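3.2 Gripper upkeep

The Rundis arm is checked after every 20 runs. Dagim Tilahun wipes the finger pads, tightens the bracket screws and logs the torque. Pads are replaced after 1490 grasps, worn or not.
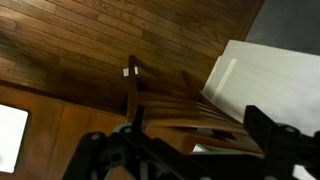

Figure 4. Wrist camera view during a check.

Wrist camera alignment drifts as the bracket works loose, so we compare its view with a stored one. Both fingers must show at the bottom of the image — as they do in Figure 4, with the chair post between them. If either is missing, the mount is reset and the 60 test poses are repeated.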